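Workshop and kitchen tips: trying out grippers, arms and cameras at home

Updated 2019-01-22

Quick one this month, lots of notes, not much time to tidy them. Same rules as before: bench tips at the top, kitchen jobs in the middle, odds and ends at the bottom. Skip what you don't need.

BEFORE YOU BUY ANY GRIPPER

Measure your handles first. Thickness, and the gap behind. The gap is the one people forget. A fat rubber finger that's lovely on a mug won't go behind a slim drawer pull at all.

Write the sizes on masking tape and stick it inside the door. You will lose the notebook.

Check the opening width with the pads ON. Shops quote bare fingers. Our Lalido two-finger lost 22 mm of stroke once the soft pads were fitted, and that was the difference between picking up a cereal box and shoving it off the shelf.

Ask for the bolt pattern before you pay. Adaptor plates can be had but they add length, and length is what hurts you in a cupboard.

PADS AND FINGERS

Offcuts of wetsuit rubber, glued with contact adhesive. Rough side out. Cheap, grippy, wipes clean.

Washing-up glove rubber is fine for a day. Tears at the corners after that.

Don't use bath sealant as a pad. Tried it. Comes off in a sheet and stays on the jar.

For vertical bar handles a hooked finger beats a pinch. Pinch slips down the bar as the door swings. Hook just rides round. We did the same door with both, the Bramwell hook and the Lalido pinch, and the hook won easily. Pinch is better for knobs and for anything you have to lift afterwards, so if you can only have one get the pinch and learn to go slow.

Talc on the finger slides if they squeak. Tiny bit. Not oil, it collects crumbs.

FRIDGES AND TALL CUPBOARDS

The hardest job in the kitchen by a long way. A low worktop is easy for an arm, everything's in front of it. A tall cupboard wants the arm folded up on itself and then in over the shelf, with the door in the way for half of it.

Things that helped:

Get the door fully open before you go in. Sounds obvious. Half open and the elbow will find it.

Plan the whole move in the simulator first, then do it for real at a quarter speed. Saves paint. We use the free Brelora kitchen because the doors swing properly, and you can swap the arm over without redoing the room.

Go in high, point the gripper down and in, and keep the forearm off the shelf lip. Going in level at shelf height looks tidier but there's no room left for the wrist.

Stand the base further back than feels right. Too close and the arm has to bunch up, and then the elbow is the widest thing in the room.

Watch bins and trays under a shelf. Thin sides, easy to clip on the way out.

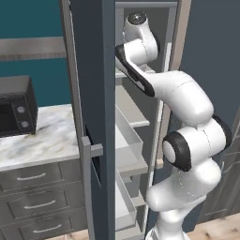

Unville wrote in to say the elbow is what catches them out every time, never the gripper, and that they now put the door edge into the planner as a fat post instead of a thin sheet. Five minutes' work, they said, and the near misses stopped. They also take the elbow out past the door before they let the wrist turn, even when the planner swears it can do both together.

Good tip, that. Have copied it. A thin door is the worst shape for a planner, it can step clean over it between two points if your steps are too big. Make the steps smaller or make the door fatter. Do both if the door is glass.

One thing to add from our side - put the handle in the model too. Ours stuck out a good bit further than the panel and we'd left it off to save time. Saved no time.

DRAWERS

Pull straight. If the arm pulls even slightly up, the drawer racks and jams, and it's always the bottom one.

Curved pulls: come at them from above with the fingers either side of the bar. Middle of the handle, not the end.

Push shut with closed fingers or the back of a knuckle, don't grip and push. Quicker and no pads worn out.

A stack of drawers all the same is handy for testing. Teach one, shift it down by the drawer height, run it again. Measure the height properly though, don't trust the brochure.

CAMERAS

Wrist camera or fixed camera? Had both going for a fortnight. Wrist one is better close up, hopeless once it's inside a dark cupboard. Fixed one sees the door nicely, then the arm gets in front and it sees arm. Use both if you can, wrist for the last bit.

Stick-on LED strip inside the cupboard, battery sort. Biggest improvment for the least money on this whole page.

Shiny white arm + bright window = glare. Blind down, or a bit of matt tape on the worst spot.

Marble patterned worktops confuse cheap depth cameras less than you'd think. Black glass confuses them a lot. Throw a tea towel over the oven door while you calibrate. Take it off again before anybody cooks!

Recalibrate if you so much as bump the stand.

CONTROLLERS

Game pad: fine for getting near. Rubbish for the last inch.

3D mouse: takes an evening to learn, then you won't go back. Turn the sensitivity right down to start.

Leading the arm by hand: best for drawers and doors if your arm allows it. Worst for anything above head height, your shoulders will tell you.

Phone app: no. Lag.

Whatever you pick, stop button on a long lead, on YOUR side of the table. Not on the arm's side. Fixed ours with Velcro in July and should of done it from the first day.

HOW TO COMPARE FAIRLY

Same door, same tin, same start position. Mark the floor with tape.

Do plenty of goes. Three goes tells you nothing. We did 500 door opens with the hook, in the simulator mostly, and 596 with the pinch as I forgot to stop it. Then a short run of each on the real one.

Write down what went wrong and where, as well as pass or fail. "Missed" is no use a week later. "Missed, left of handle, door half open" is.

Change one thing at a time. New pads and new camera the same afternoon and you won't know which did it.

ODDS AND ENDS

Cable ties facing outwards on the forearm scratch doors. Turn the tails in, snip them flush.

Old pillowcase over the arm when you're frying. Power off first, obviously.

Wipe white casings with warm water and a drop of washing-up liquid. No cream cleaner, it dulls the gloss and gets in the seams.

Spare pads in a jam jar with the lid on. They go tacky left out.

2 sets of everything that wears. The shop is always shut when one goes.

Next time: dishwashers, and which fingers cope with wet plates. Send yours in if you've got teh patience to type them up.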